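Notebook, Korkcombe shop
04/11/2019
Re: clear coat on Skurano panels, orange peel and slow cure

Third round on the test panels for the Gallegos order. Problem as before: orange peel on the vertical faces, fine on the flats. Panels from the October batch were rubbed back and recoated, same primer, same lacquer, new thinner ratio.

Setup. Booth fan on low, filter changed this morning. Lacquer strained once through the fine cone. Panels wiped with solvent and left to flash off before the first coat. Gun held at 200 mm from the work, overlap half a pass. Panel numbers run from the end of the last series, so the first one today is 27.

Panel 27: standard ratio, one heavy coat. Orange peel over the whole upper half, sag at the bottom left corner. Matches what we had in October. Kept as the reference.

Panel 28: thinned one step, two light coats, 11 minutes between. Peel much reduced. Slight dry spray along the right edge, probably my wrist turning at the end of the pass. Edge will sand out.

Panel 29: same as 28, with retarder. Best surface of the set. Still tacky at the end of the day, thumb leaves a print. Not acceptable for the Gallegos schedule unless it goes in the warm cupboard overnight. To be checked before anybody stacks it.

Panel 30: thinned two steps, three light coats. Runs. Abandoned after the second coat, cleaned off.

Viscosity readings do not agree with the October sheet. The old sheet gives cup times without temperature, so they can't be compared. From now on write the lacquer temperature beside every cup time. If there is no temperature, leave the cup time off the sheet as well. 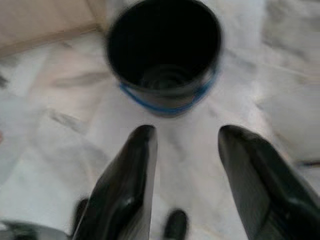 Black container, blue band at the lower edge.

Film thickness, panel 28, after overnight cure of the earlier duplicate: 133 microns total at center, primer included. Lower toward the edges, as expected. Duplicate of 27 not measured, surface too uneven for the gauge to sit flat.

Adhesion: cross-cut on the duplicate of 28, tape pulled at right angles. No lifting at the intersections. One small flake at the end of a cut where the blade skipped. Repeat with a new blade before quoting this to Gallegos.

Plutus thinner is nearly out. The other tin on the shelf has the same label color but is the fast grade, do not substitute. It will flash before the coat levels and we are back to panel 27.

Open points:
Retarder at half the dose of panel 29, otherwise as 28.
Warm cupboard thermostat reads high against the glass thermometer. Find out which one is wrong.
Vertical versus flat comparison on one and the same mix. Still have not done this properly, each series changed two things.
Gun needle shows wear near the tip. Spare ordered through Korkcombe stores, no date given.

Panels 28 and 29 on the top rack, face up. 27 is against the back wall with tape on the reverse.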